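Match Data Analyst (Football), Part-Time
Mendero Sports Data
Reference 2846

Mendero supplies event data and match reports to football clubs and to two regional leagues. We are hiring 2 part-time analysts to code cup and league fixtures from October through the end of the season. The posts are remote.

Scope of work

Each analyst is assigned fixtures a week ahead. A fixture is coded from the broadcast feed in Lollen, our in-house tagging software. A standard file contains 900 or more events: passes, duels, shots, set pieces, substitutions, cards and goalkeeper actions. Coordinates are entered by hand on the pitch map and checked by a second analyst before release.

Cup ties that go to extra time are coded in full and paid at the extended rate. Penalty shootouts are coded as a separate period. Replays count as new fixtures.

Duties
Code assigned fixtures to the Trnka event definitions, version in force on match day
Correct flagged events within 12 hours of review
Record lineups and formation changes, including rotated squads in early cup rounds
Report feed faults to the shift desk before kickoff where possible

Requirements
Sound knowledge of the laws of the game and of common formations
Accurate keyboard work over long periods
A desktop or laptop computer with a second screen and a wired internet connection
Availability on most weekends and at least one weekday evening
Written English good enough to draft a match report of 600 words

Experience with other tagging software is useful but not required. A coaching or refereeing certificate will be considered in place of previous data work.

Training and pay

Training is unpaid for the first session and paid after that. It consists of three practice matches, each compared with a reference file. Candidates who fall below the agreement threshold on the third match may repeat it once. Pay is per completed fixture, with a fixed addition for late kickoffs. Rates are sent with the interview invitation.

Working from home
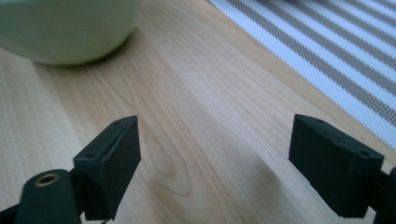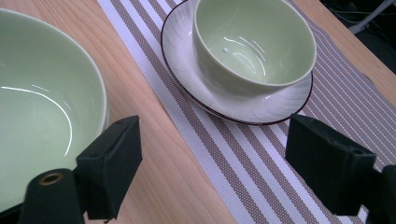
Analysts may not work for a betting operator, or place bets on any competition we cover, while under contract. The same rule applies to members of their household. A signed declaration is required before access to Lollen is granted.

How to apply

Send a resume and a one-page report on any match played this season through the Clumetti applicant portal, quoting the reference number. Reports should cover shape, substitutions and set pieces. Do not include video. The portal closes at 5 p.m. on the last day of September. Shortlisted applicants will be sent a timed coding test.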